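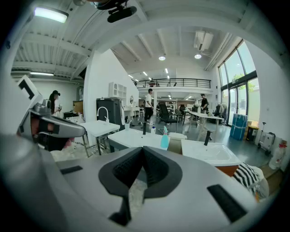
Maritza Puma objected to our first draft on the ground that an honorary consul is not a diplomat, and that a report which treats the two as one thing will get every later step wrong. The objection was accepted. The draft had used "diplomatic appointment" for any person sent or named by a foreign government, and the term has been removed from all sections except the background.

Filling Consular Posts in Trunville: Vacancy and Succession
Project report, final version
Elvira Londoño, Anselmo Tello, Jhosep Inga, Kevin Cusi

1. Purpose

The project asks how long a consular post in Trunville stays without a head after the previous one leaves, and whether the answer depends on the type of post. Career posts are led by an officer of the sending state's foreign service. Honorary posts are led by a local resident, often a business owner or lawyer, who usually works without a salary and keeps a private occupation. Both types appear in the city's consular list, and both need the consent of the receiving state before the new head can act in full.

Our starting expectation was that career posts would be filled faster. A foreign service has a staff and a rotation calendar, while an honorary post depends on someone local being found and being willing. The results support this only in part.

2. Background

Ambassadors and consuls are governed by separate treaties, and the steps for their appointment are different. For an ambassador, the sending state first asks the receiving state for its agreement to the person proposed. The ambassador then presents credentials to the head of state. For the head of a consular post, the sending state issues a commission or a similar document, and the receiving state gives an authorization called an exequatur. A state may refuse an exequatur and does not have to give reasons. It may also admit the new head on a provisional basis while the exequatur is pending, and this turned out to matter for our dates.

When a post has no head, an acting head can be named. The acting head is often a vice consul or an officer sent from the nearest embassy. In honorary posts there is often no second officer at all, so the work passes to another post of the same state or stops. We use "vacant" for any period without a permanent head, whether or not there is an acting one. "Closed" is used only where the post was removed from the list.

The receiving state is not required to accept honorary consuls, and a sending state is not required to appoint them. Where they are used, their privileges are narrower than those of career officers. This is relevant to succession because the position is less attractive than its title suggests. Several former honorary consuls told us that the cost of keeping an office open was their main reason for leaving.

3. Sources

The main source is the Trunville consular list, which the city protocol office prints every June and corrects by loose supplement during the year. We entered the lists and supplements in one table. The finished table has 738 rows. One row is one change: an arrival, a departure, a change of rank, a provisional admission, an exequatur, an acting appointment, or a closure. The rows cover posts of 30 sending states.

The second source is the port register at Rastitside. Until the port authority was reorganized, consuls signed ship's papers there, and the signatures show who was in fact doing the work of a post in a given month. The register was used only to check the list. Where the two disagree, the table keeps the date in the list and the disagreement goes in a notes column.

The third source is a set of interviews with former honorary consuls and with post secretaries. Interviews were held in Trunville and in Tangen, where several sending states keep the embassy responsible for the Trunville post. Interviewees were promised that neither they nor their states would be named. For this reason, sending states are given only as groups in this report.

4. Method

Anselmo Tello and Jhosep Inga entered the data separately from the same scans. The two tables were compared, and rows that did not match were read again by Elvira Londoño, who had not seen either version. Most mismatches came from the supplements, where the date of printing and the date of the event stand close together and use the same type size.

Vacancy length was measured in whole months. The start is the month in which the departing head leaves the list. The end is the month in which the successor is either provisionally admitted or receives the exequatur, whichever is earlier. In the first run we used the exequatur alone. This made career posts look much slower than they were, as large sending states tend to send the new head at once and let the paperwork follow. The first run is kept in the project folder under the label "Zasness A" and should not be cited. The final run is "Zasness B". The labels come from the seminar room where the tables were compared and have no other meaning.

Posts that closed during a vacancy were excluded from the averages and are discussed separately in section 6. Posts still vacant in the last list were also excluded. Kevin Cusi argued for including them with their length to date. The group decided against it, as an unfinished vacancy has no length that can be compared with a finished one, but we accept that leaving them out makes the honorary posts look somewhat better than they are.

5. Results

5.1 Career posts

Vacancies in career posts are short and similar to one another. They gather in late summer, when most foreign services rotate their staff, and an acting head is listed in nearly every case. The long ones belong to two groups. In the first, the sending state had a change of government and all pending appointments were held back. In the second, the person proposed withdrew and the process began again. We found no case in the list that could be identified with certainty as a refused exequatur. This does not show that there were none, as a refusal would leave no entry.

5.2 Honorary posts

Vacancies in honorary posts vary widely. Many are shorter than any career vacancy in the table, and in some the successor is listed in the same supplement as the departure. The rest are long, often lasting over 20 months. There is little in between.

The interviews explain the short ones. Where a departing honorary consul proposed a successor, usually a business partner or a relative, the embassy in Tangen passed on the name and the post changed hands with little delay. The sending state remained free to choose someone else but seldom did. Where no name was proposed, the embassy had to search from a distance. One secretary described this search as a matter of asking the chamber of commerce and then waiting.

5.3 Acting heads

The Rastitside register shows a pattern that the list does not. In four honorary posts, the former consul continued to sign papers after leaving the list. Two readings are possible. The supplement may have been printed early, or the former consul may have gone on working without authority during the vacancy. The interviews did not settle the question, and the register gives no title beside the signature.

6. Closures

A post is more likely to close during a vacancy than while it has a head. This holds for both types but is much stronger for honorary posts. It is tempting to read long vacancies as a cause of closure. The data does not allow this reading. A sending state that has already decided to close a post has no reason to name a new head, and the vacancy is then only the visible part of the decision. To separate the two we would need correspondence from the sending states, and our requests for it were either declined or not answered.

After a closure, the district is normally added to that of another post. For residents this means traveling to Tangen for passports and notarial acts. Honorary consuls often could not issue passports in any case, so the practical loss is smaller than the list implies. It falls mainly on seamen and on families needing certified signatures.

7. Limits

The list records what the protocol office was told. Small states sometimes reported a departure only when they had a successor to report, and this would shorten their vacancies in our table. We compared the list with the register for such cases, but the register covers only posts with shipping business.

The interviews lean toward people who left on good terms. Two former consuls whose commissions were withdrawn did not wish to speak with us.

Trunville is a port with an unusually large number of honorary posts for its size. We would not apply the results to a capital, where embassies handle consular work through their own sections and the question of succession takes another form.

8. Open points

The entry for "change of rank" needs a second look. When a consulate becomes a consulate general, the head may stay in place but need a new exequatur, and our table treats some of these as a departure followed by an arrival. The effect is a vacancy of zero months that never took place. Jhosep Inga has marked the affected rows and they are left out of Zasness B, though the rule for finding them was written late and may have missed entries in the oldest lists.

Elvira Londoño will keep the scans and the notes column. Requests to see the interview summaries should go through the department, with names of states removed before release.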